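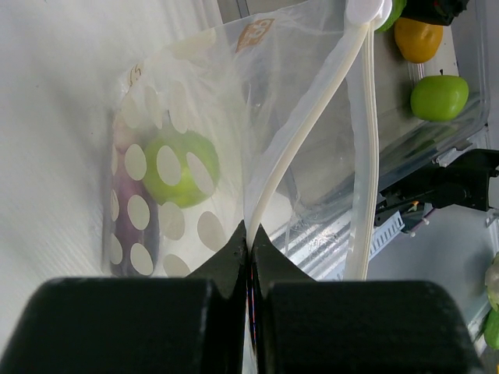
The Manipulation Software Working Group of Rendwood met on Friday, December 14, 2018, in the second floor conference room, with Alasdair Rennie in the chair. The main business was the state of the bagging and unbagging software ahead of the April release. Members had before them the wrist camera views from the produce task, including the one in which the fingers have closed on a thin fold of clear polka-dot bag close to the white cord, with a green apple showing through the film. The Chair observed that thin film remained the hardest material for the current perception stack and asked that the discussion begin there.

Present: Alasdair Rennie (Chair), Ailsa MacLeish (Perception), Crisóforo Cárdenas (Planning), Craig Rutherford (Controls), Calum Kerr (Tooling, recording).

Apologies: none received.

1. Minutes of the previous meeting

The minutes were approved with one correction. Under item 4, "Leckie replay server" should read "Leckie log server." The replay service runs on a separate machine and is not affected by the disk replacement.

2. Perception

Ms. MacLeish reported on the transparent film segmenter. The labeled set now stands at 436 wrist camera views, of which 200 have been checked by a second labeler. The remainder will be checked as time permits. She explained that printed bags give the model useful texture but also lead it to split a single bag into many small regions, one for each dot. Unprinted bags have the opposite fault, and the model tends to report the contents and ignore the film altogether.

Mr. Rutherford asked whether the cord could be used as a landmark for the opening. Ms. MacLeish replied that a cord detector had been tried in the Florner branch and gave good results where the cord stood clear of the film. It had not been merged, as it doubled the load time of the node. The Chair asked that the branch be brought up to date and measured again before a decision is taken.

Action: Ms. MacLeish to rebase the Florner branch and circulate timing results.

3. Grasp planning

Mr. Cárdenas presented changes to the grasp scorer. The planner previously treated every item of produce as a smooth ellipsoid. Fruit with an uneven surface was therefore given contact points that did not exist, and the planner rejected grasps the hardware could have held. The new scorer samples the surface from the depth cloud and accepts a grasp when enough of the pad area is expected to meet the skin on both sides.

There was some discussion of the sampling limit. Mr. Cárdenas has set it at 200 points per finger. Mr. Rutherford considered this more than the controller could make use of – the force loop does not distinguish contacts at that scale – but had no objection so long as planning time stayed within budget. It was agreed to leave the limit as it is and to expose it as a parameter.

Members reviewed a view of a green, knobbly fruit held between the two fingers, with the bag and a second, smoother fruit close behind it. Mr. Cárdenas noted that the collision checker must be told to tolerate contact with film in such cases, or no retreat path is found. The Chair asked that this tolerance be limited to objects labeled as film and that it never be applied to bins or shelving.

Action: Mr. Cárdenas to add a film-only contact allowance to the collision checker, with tests.

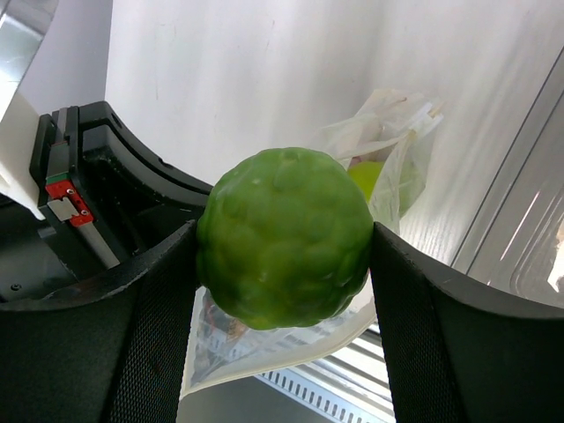 4. Controls

Mr. Rutherford reported that the grip force ramp has been rewritten. The earlier version stepped to its target in one cycle. The new version rises over 52 cycles and halts if the finger position changes after contact. He asked that the old ramp be kept behind a flag until the Tremel simulator has been updated to match, and this was agreed.

The Chair raised the question of separate force limits for film and for fruit. Mr. Rutherford said the limits could be set per object class, provided that the class arrives before the fingers close. At present it sometimes arrives later. Ms. MacLeish undertook to look into the message ordering.

Action: Mr. Rutherford and Ms. MacLeish to trace the delay in class messages.

5. Tooling

Mr. Kerr reported that the log viewer can now show both wrist cameras side by side with the planner state. Members were reminded to fill in the task name when starting a recording – unnamed logs cannot be found by search and will be removed at the end of each month.

A request for automatic upload to Leckie was deferred until the disk replacement is finished.

6. Other business

Mr. Cárdenas asked for access to the simulator build queue. Approved.

The meeting was adjourned at 11:40 a.m.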